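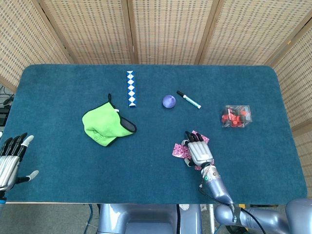 Photo: Lavanya Unnithan / Nikside Robotics Club

Questions people ask us about the club

Filed under: Student Projects, Clubs, Humanoids

I'm Deepika, I run the front end of Nikside (sign-ups, emails, snacks, the argument about whose turn it is to charge things), and these are the questions that land in my inbox most. I've answered them the way I'd answer you in the hallway, so sorry in advance for the tangents.

What do you all do in there?

We teach a humanoid to handle everyday stuff on a tabletop. This semester's project is called Vellix and it's all about hands: picking up, putting down, pressing flat, moving one thing out of the way to get at another. We use whatever objects we can scrounge. A marker, a little purple ball, a green cleaning towel, one of those snake puzzles you twist into shapes. The towel is my favorite and also my enemy. A ball is a ball every time, but a crumpled towel is never the same shape twice!

Why is there glittery pink paper on your table?

Paper is its own task. It's thin, it slides, and it wants to crumple, so you learn a lot from putting a robot palm on it. Shobha Raju brought the pink stuff from home and now I find glitter in my backpack. We go through a lot of it, so if you have leftover gift wrap, drop it off.

Do I need to know how to code?

No. We have 8 spots on the Vellix team and 5 of them don't need any programming when you start. You can run the robot, set up the table, label recordings, or keep the logbook. Most people pick up some Python along the way just from sitting next to someone who's stuck. I came in as a theater kid and my first month was basically moving a towel around.

How do I learn to drive it?

Heriberto Tovar does the training. You get two evenings of watching and one evening with him right beside you, and then you're signed off for the easy tasks. The arms feel weird for the first half hour (you'll keep wanting to use your own elbow) and then something clicks. Please eat before you come, because hungry people rush.

Can I bring my own object?

Yes please! It has to fit in one hand, and it can't be sharp, wet, or something you'd cry about losing. We like things that are a bit awkward. The clear box full of little red pieces has been a big hit, mostly with whoever isn't on cleanup. If you bring something with lots of small parts, put it in a container with a label on it.

What's with the felt on the table?

It stops things from rolling and it's kinder to fingertips, the robot's and ours. Don't put tape on it. Don't put drinks on it. If you spot lint, the roller is in the top drawer.

How many recordings do you have?

2,246 as of our last count, which Annapurna Amin does by hand out of the logbook and then checks against the drive. Our goal when we started was 1,000, and I remember thinking that was a wild number. Not all of them are good ones. We keep the fumbles too and mark them as fumbles, so if you drop the marker, just log it and go again.

Is there a competition?

There is, and it's called Tisport. It's a student meet in December with tabletop tasks, and you don't find out the object list until that morning. Last year we did fine on the folding round and got completely flattened on sorting. You don't have to compete to be in the club. Plenty of people never do.

What time do you meet?

Doors open at 4:30 p.m. and we shut the robot down at 7. You can show up late, just don't walk in between the screens and the table while someone's driving. Stand by the door and wave.

Does it cost anything?

Dues cover batteries, tape, and pizza, and if dues are a problem, talk to me and we'll skip them. I mean it, it's a thirty-second conversation.

Can my little brother come watch?

On open evenings, sure, with you in the room the whole time. He can pick the next object, which is the best job anyway.

I emailed and didn't hear back?

Ugh, that's me. Write again and put "Vellix" in the subject line so it skips the pile.

14 comments
Share this page (37)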